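Hernley Grasp Planning Suite
Product Overview

Hernley is a software package for planning and supervising the handling of thin-walled, open and irregular items with a robot arm. It combines perception, grasp selection and motion planning in a single runtime, and it is supplied with the Revthorpe configuration tool. The current release is 5.

Perception

Open weaves and lattice walls present a known difficulty for depth-based systems. Gaps in the material return readings from the surface behind it, and the object model breaks apart. The Hernley perception module merges the head view with the wrist view before any segmentation is attempted, and it treats the rim of a container as a continuous curve even where the walls are incomplete. Nested items are held as separate entries in the scene model -- each with its own pose and its own rim -- so that a planner may address the upper item alone.

The wrist stream is also scored for content. Views that offer little to match are given a low weight and are retained in the log for review.

Head view and wrist view

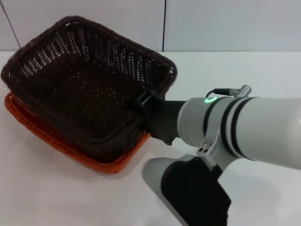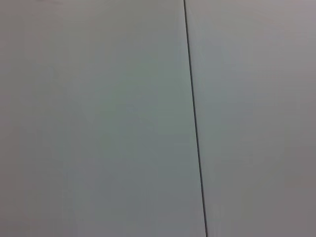
Grasp Selection

Candidate grasps are generated along the rim and ranked by clearance, finger depth and distance from neighboring items. Operators may restrict the search to a corner, to a straight side or to a marked section. Where two rims lie close together, the minimum separation setting determines whether a candidate is offered or withheld. The default ranking profile is suitable for baskets, trays and open bins; other profiles are created in Revthorpe.

Motion Planning

The planner checks the arm, the gripper and the held item against the scene model throughout the path. Cable clearance zones can be defined for each joint. Paths that cannot be completed within the stated limits are returned with a reason code, and the arm remains under the control of the site's own safety system at all times.

Logging and Review

Each grasp attempt is stored with its camera streams, joint states and the ranked list of candidates. Records may be replayed in Revthorpe at reduced speed or exported for use in other tools.

Ordering Information

2120 Hernley runtime, single arm
2726 Hernley runtime, dual arm
1670 Revthorpe configuration tool, additional seat

Licenses are issued by Clestwood and include one year of updates. Requests for an evaluation license should state the arm controller, the gripper type and the number of cameras in use.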